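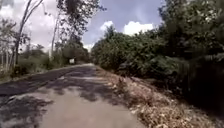 *The lane, looking along the bad stretch. Dark stuff on the left is the newer tarmac.*

## Patched-up country lane, ragged edge between old and new surface - who fixes it and can I do anything myself?

Posted by **Kgomotso Khumalo**, December 6, 2019
Tags: roads, lanes, resurfacing, verges, hedges

Hello all, first time posting so be gentle! We moved out to a cottage near Asbridge in February and the lane up to us is, well, you can see for yourselves. It's narrow, the surface is all different ages, and the pale part is so worn that the top has gone altogether in places and you get these pinkish-grey blotches coming through. Along the left there's a strip of black tarmac, and where it meets the old stuff the edge wanders all over the place. On a bike you really feel it.

My neighbour reckons the black strip went in after a water pipe was laid, years before we came, and that the firm was called Grarkum or something close to it. She also reckons the lane is "half private", whatever that means. The length I'm bothered about is 225 metres (my husband paced it, then did it again with a proper wheel because he didn't trust his legs).

So my questions, all in a heap:

1. How do I find out whether the council looks after it or we do?
2. If it's us, can you patch over a worn surface like that or does it all have to come up?
3. The bushes on the right are one solid wall and the verge under them is thick with dead leaves and dry grass. Does that do the road any harm, or is it only untidy? I quite like it untidy, if I'm allowed to.
4. The shade. When the sun's out you get dark patches right across the pale surface and I can't tell a shadow from a hole until I'm in it. Any tips?

We've had one quote, from Flakesau, for 3000 and that was for "making good", with no detail at all. I've no idea if that's cheap or daylight robbery. Thanks in advance!

---

### Answer from Jacobus Dlamini (marked as helpful)

Take your questions in order, but do the first one before you spend a penny on the others.

**Who looks after it.** Ring or email the highways department and ask if the lane is on their list of streets maintained at public expense. They have to keep one. Ask them where the maintained part stops as well, as lanes like yours are quite often public up to a certain gate or bend and private after it, and I'd bet that's what your neighbour means by half private. While you're on, ask if they've any record of the pipe works. If it's a public road and the strip has failed early, the firm that dug it up can be made to come back, though there's a time limit and yours may well be past it.

Your deeds are worth a look too. Ours had a paragraph about the lane that our solicitor never mentioned, and we'd been paying a share of the upkeep for two years without knowing why.

**Patching.** What you've got on the pale side looks to me like an old surface that has lost its top layer. I can't tell from a photo how sound it is underneath. Walk it with a heavy hammer and give it a tap every few paces. A dull, drummy sound means it's come loose from what's below and that bit wants cutting out. If it rings solid, a surface dressing over the top (hot bitumen and chippings, rolled in) might be all it needs. The ragged joint is what I'd go for first, mind. Water gets down a joint like that, then it freezes, and off it goes. A contractor will saw a straight line along it and seal it. Don't let anybody just smear tar over the top.

**Leaves.** Leave the verge itself alone if you like it, I would. Scrape back what's creeping onto the road though, because it holds the wet against the edge and rots down into soil, and then you've got grass growing on your lane. I do ours with a square shovel and a barrow, two goes a year, and it all goes on the compost.

**Quote.** No detail, no deal. Ask for the area, the depth, what they're laying and whether the joint is being cut. Then get another two firms to price exactly the same thing. Our lane is shorter than yours and we paid 2000, but that was joint sealing and dressing only, and four houses split it.

> **Kgomotso Khumalo:** Brilliant, thank you!! Off to find the deeds. They're in a box somewhere.

> **Jacobus Dlamini:** They always are. Get the council's answer in writing by the way, ours changed its mind.

---

### Answer from Lindiwe Hlongwane

Can't help with the tarmac but I cycle lanes like this most weekends. Go slower than you think you need to coming out of sun into shade, and take your sunglasses off or get a lighter pair. I don't go over 15 mph anywhere with trees over it. If the surface changes across the width of the road like yours does, pick one side and stay on it. Crossing that edge at a shallow angle is what has you off. If you must cross, do it as square on as you safely can and check behind you first.

Oh and if you do cut the bushes back, check for nests. I'd wait till autumn.

---

### Answer from Siyabonga Nkuna

Just buy some bags of cold lay from the builders' merchant and chuck it in the low bits. Did mine in an afternoon.

> **Jacobus Dlamini:** Fine for a pothole. I wouldn't use it on a big worn area, it'll pick up on people's tyres. And not on a public road without asking!

> **Siyabonga Nkuna:** mines been down since the summer and its fine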